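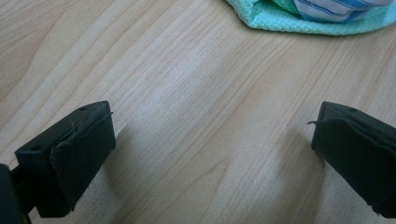 4.2 What the winners did next

Small-business awards are easy to count and hard to interpret. A firm that wins one has usually been growing already, having noticed its own growth and found an evening to fill in the form. Our question in this section is what happened at Perkiline and Monti in the year after each took a regional prize, and whether the prize had any part in it. Perkiline makes children's knitwear and sells it mostly to independent shops; the mint-green and the blue-and-white stripe of Figure 3 are the sort of colors its buyers ask for by name and its rivals call old-fashioned. Monti rents out access equipment and has no views on color. Both firms agreed to two rounds of interviews, the first in October, and both let us read their order books, though Monti's was kept in a form that took us longer to read than it can have taken them to write.

At Perkiline, turnover rose after the award, and the managing director, Nandi Chauke, was happy to credit it in the first interview. By the second she had gone back through the new accounts and was less sure. Most had come from a shop chain, Lultonora, whose buyer had placed a trial order of 2000 pieces before the shortlist was published. The repeat order, for 3000, came after the ceremony, but the buyer told us she had not heard of the prize and asked whether there had been a dinner. There had.

Monti offers the opposite pattern. No customer mentioned the award to the sales desk, and the logo was added to the vans at a cost the firm described as "more than the trophy." Recruitment, on the other hand, changed noticeably. Applicants for yard and driving jobs brought the prize up unprompted, and two of them had applied to Monti once before and turned it down. Lizelle Hendricks, who handles hiring, thought they had simply seen the vans.

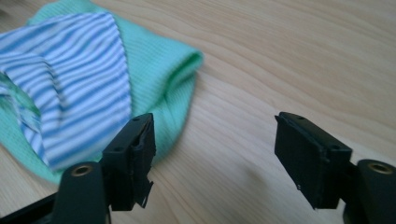

Figure 3. Knitted and striped textiles on a wooden tabletop.

We draw a modest point from this. The literature tends to treat an award as a signal sent to customers, and measures it in sales. In our two cases the customers were not listening, and the people who were listening wanted jobs. A study that looked only at turnover would have scored the prize a success at Perkiline, where it probably did little, and a failure at Monti, where it may have filled the yard.

There are obvious limits. Two firms are two firms, and both were winners; we approached a losing finalist, Caston, which replied on a Saturday that it was too busy to take part. We have no way of knowing whether this was tact or a full order book. Section 4.3 takes up the matter of entry costs, including the hours spent on the form, which neither firm had recorded and both remembered vividly.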